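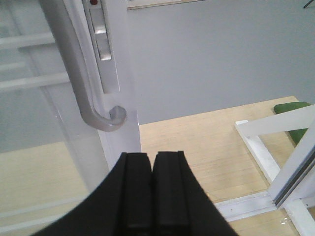
Figure 5.1 Wrist view of a two-fingered gripper just below a door handle. Note the hooked lower end of the handle and the latch plate beside it.

Chapter 5
Doors, Handles and the Rules for Touching Them

I used to skip this chapter when I taught the course. We'd do arms, then grippers, then sensing, and then we'd jump right to planning because planning is where everybody wants to be. Doors got one slide. Then I spent a winter at a test hall in Posstead writing up door procedures for a company called Lurkalell, and by the end of December I had enough notes for a chapter and a strong opinion that it should come before planning.

A door is the first thing in this book that pushes back. Up to now your robot has picked up blocks and cups, and if it got something wrong the block fell over. A door is attached to a building or a cabinet. It swings on a path you didn't choose, it has a latch that is either caught or free, and there may well be a person on the other side of it with a hand on the same handle. So this is where we begin talking seriously about rules - who writes them, what they ask of you, and how you work under them day to day without losing your mind.

What counts as a rule?

People use the word "standard" for almost anything, and it causes real trouble in meetings. In this chapter I'll keep four kinds of paper apart.

Law is what your country or state says you must do. You don't get to vote on it, and this book can't tell you what it is where you live. Look it up, and ask somebody whose job it is.

A published standard is a document that a standards body puts out. By itself it's usually voluntary, but laws and contracts love to point at standards, and the moment one does, it stops feeling voluntary. Always write down which edition you're working to. I have sat through a whole afternoon of argument between two teams who turned out to be reading different editions of the same text.

A site rule belongs to the place. The test hall at Posstead has them, your school lab has them, and a hospital or a bakery will have its own. Site rules are often stricter than the standard and sometimes a bit odd (Posstead won't allow any door test with the hall's roller shutter up, and I never did learn why). Follow them anyway.

A house practice is what your own team has agreed to do. It has the least force on paper and the most effect on what happens at the bench, and most of this chapter is about writing good ones.

When two of these disagree, the stricter one wins until you've asked. I'd like you to learn that sentence by heart. It'll save you a lot of clever reasoning at the wrong moment.

The approach is already covered

Students tend to think the safety rules switch on at contact. They don't! Look back at Figure 5.1. The fingers are close under the handle, and nearly every rule in this chapter already applies: how fast the arm may travel near a fixed object, what it should do if it meets something sooner than planned, who is allowed inside the marked area, and who has the stop button.

The handle shape matters too. The one in the figure bends into a J at its lower end and curls back toward the post. A shape like that gives a finger somewhere to hook, which sounds handy until you think about getting out again. If a finger is inside a curve and the arm is told to back straight away, it may pull the door along with it or load the finger sideways. So our house practice at Lurkalell said that every approach plan had to come with a retreat plan, written at the same time and checked first. I've kept that practice ever since and I'll ask you to keep it in the exercises.

Then there's the latch plate right next to the handle. Gaps and small metal parts are places where a fingertip can catch, a robot's or a person's. When you do a hazard review for a door, don't stop at "handle" and "hinge." Go over the edge of the door and the edge of its frame, and note each place where something narrow could get in. Do the glass as well, if there is any. Glass is hard on some depth sensors, and you need to know what your robot believes is there before you let it swing anything.

Setting a force limit

You'll need a number for how hard the robot may pull before it gives up, and I'd like you to feel slightly nervous about picking it.

On the Lurkalell job our limit for pulling on a handle was 70 newtons. Please don't copy it! It came out of our doors, our arm, our fingers and a long review with the people who ran the hall, and it was a stop limit: reach it and the arm holds, relaxes, and waits for a person. A lighter cabinet door would want a much lower one. What you can copy is the way we wrote it down. The sheet gave the limit, the door it applied to, the tool on the arm, how the force was measured, and who could change it. A bare number on a whiteboard is how limits drift. Somebody has a stuck door on a Friday, bumps the limit up a little, and by spring the new number is the number.

Two more habits go with this. Check the measurement as well as the setting, using a plain spring scale or a force gauge that has nothing to do with the robot's own sensors. And if the arm hits its limit, treat that as a finding. Write it down before you try again. The second try is so tempting (I know, I've done it), but a door that took more force than expected is telling you something about the latch or the seal or your plan, and you want that on paper.

How many runs are enough?

When I visited the training workshop at Ait Brahim, the log for a single cabinet door held more than 1000 openings. I was impressed for a minute or so, and then I saw that every one had been done from the same starting position, with the door fully latched. That's a fine wear test. As evidence that the robot can open the door safely, it's pretty thin.

A good test record spreads the runs over the conditions that matter. Start the arm from different places. Leave the door ajar for some runs and properly latched for others. Change the lighting. Put a soft obstacle in the swing path and see whether the arm stops the way your sheet says it should. I would much rather read a short log with all of that in it than a huge one that repeats itself, and so would any reviewer I've worked with.

Record the failures in the same table as the successes, too. If they live in a separate file, they get lost.

A working checklist

Here's the one I hand out, which grew out of what we called the Prellemberg sheet, after the project it was first written for. Use it for the exercises in this chapter and change it when your own door needs something different.

Before power
- Name the door, the tool and the edition of each standard you are working to.
- Walk the swing path yourself and mark it on the floor.
- Find the narrow gaps on the door and frame and write them down.
- Agree on who holds the stop button. One person, by name.

Before contact
- Read the retreat plan out loud, then the approach plan.
- Confirm the force limit against the sheet.
- Run the approach once at reduced speed and stop short of the handle.

After each set of runs
- Log every stop, including the ones you caused by hand.
- Look over the fingertips and the handle for new marks.
- Put the limit back if anyone was authorized to change it.

Reading things out loud feels silly the first couple of times. Do it anyway - I've heard people catch their own mistakes halfway through a sentence.

Try this before you read on

Pick a door you use every day, at home or at school, and open it slowly with two fingers only. Notice where your fingers go, when the latch lets go, and where the rest of your body moves so the door can get past you. Then write a one-page hazard review for a robot doing the same job. Keep the page. We'll mark it up together in Section 5.2, and you'll probably want to add to it once we've talked about people coming through from the other side.

Related sections
Choosing fingertips for fixed hardware
Stop buttons and who holds them
Drawers, lids and other things that slide
Reading a standard for the first time
Sample log sheets for door tests
Glass and depth sensing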